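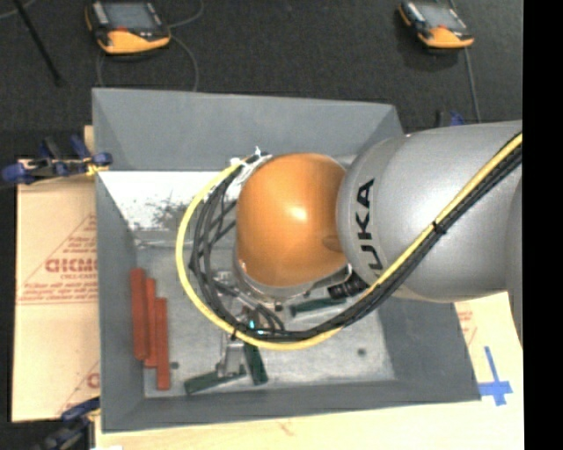 Bin picking cell at an open day: what should I be asking for?

Posted by closetolerance, April 1, 2023

We make small machined parts in short runs and are considering a bin picking cell to feed a deburring station. An integrator, Tatari, is holding an open day at its workshop and will have a KUKA arm picking rectangular bars out of a sheet-metal bin. I have a slot with the applications engineer and may bring our own parts.

I have watched several of these demonstrations on video and they all look fine. I would like to come home with something I can put in a capital request. Our bars are painted, two sizes, up to 800 g each. We need one part every 25 seconds or better. The present feeder is a person and a trolley.

Which tests are reasonable to ask for in a public session, and which figures should I write down? Also, does the bin matter much? Ours are moulded plastic with straight sides.

Natel_maint

Take a stopwatch and ask for the bin to be emptied completely. The first few picks are easy. The last parts, lying flat against a wall or in a corner, are where the time goes. Write down:

Cycle time from release of one part to release of the next, for every pick, not an average read off a screen.
Number of attempts per part.
Every stop, and whether a person had to clear it.
Who reloads the bin, and whether parts are tipped in or laid in.

The last one changes the result more than anything else on the list. I went to a similar day at Blöndal in January. Parts laid in by hand, side by side, gave 227 picks without a stop. The same parts tipped in from a tote gave a stop after 90. Same arm, same gripper, same program as far as I could tell.

On the bin: yes, it matters. Sloping sides let the wrist tilt further before it meets the rim, and parts tend to slide towards the middle. With straight sides you may find that a part against the wall can't be reached at any angle the software will accept. Take one of your own bins with you and ask them to clamp it in place of theirs. If the answer is no, ask for the wall clearance of the gripper at full depth and measure your bin.

Look at the cable routing too. A cable outside the arm that curls round the wrist needs enough slack for the worst wrist angle, and that slack can catch on the rim of a deep bin. Ask to see the deepest corner pick at low speed and watch the loop, not the fingers.

offcut

depends on the parts. ours were shiny and the camera hated them, matt paint was ok. ask what lighting they use and if it works with the roller door open

K. at Closelard

Agree with most of the first reply. Two additions.

At 800 g, ask for the payload figure with the gripper and cables included, and for a grip test on a bar held near one end. A long part picked off centre will swing or rotate in the fingers when the arm accelerates out of the bin. If they slow the exit move to prevent it, your cycle time has changed and you should note the new one.

Ask what happens when two bars are stuck together or one lies across another. Some systems pick both and find out at the place position, if there is a sensor there. Others weigh the part on the way out. Put two bars together yourself, with their permission and with the arm stopped, and see which you get.

I would not bother asking about price on the day. Send them your stopwatch sheet afterwards and ask for a quotation against those numbers, with the bin and the loading method written into it.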